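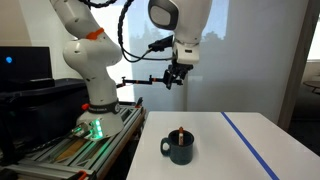
Chapter 5
What a Battery Reading Is Worth

Before you start this chapter you should be able to open the power settings on your own laptop, save a report to a file, and tell a cell from a pack. If any of that is shaky, go back to Chapter 4.

Key terms: design capacity, full-charge capacity, cycle count, gauge, calibration
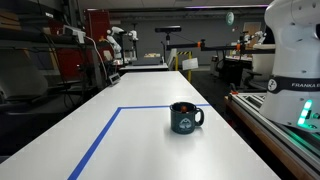

M. Dilon

Most laptops will tell you that the battery is at a certain percent, and that its health is "good." Students tend to copy both down as if they came off a ruler. They are guesses made by a small chip inside the pack, and the chip has been known to guess badly.

Take the Wakton notebook used in the exercises. Its report gave a full-charge capacity of almost 400 cycles' worth of wear, according to the help page, yet the pack ran the machine for most of a working day. A second pack, with the same health label, shut the notebook down with 20 percent still showing. Which one would you replace? The label is no help at all.

Then there is the software that promises to fix this. Asosent sells a tool that "restores" tired cells. We could find no account of what it does beyond resetting the gauge, and a reset gauge shows a nicer number over the same old cells. Read the claim again after Section 5.4 and see whether you still want to pay for it.

Calibration deserves some doubt too. A full charge followed by a full drain can bring the gauge back in line with the pack. It cannot add run time, whatever the forums say, and doing it every month puts extra wear on cells you were hoping to save.

The chapter starts with the terms, which makers use loosely. Section 5.2 covers reading a report and spotting entries that can't be right. After that you will time a discharge yourself, with the screen brightness fixed and the updates turned off, and compare your result with what the gauge claimed. Keep your notes from the timed run. You will need them for the repair quote in Chapter 6.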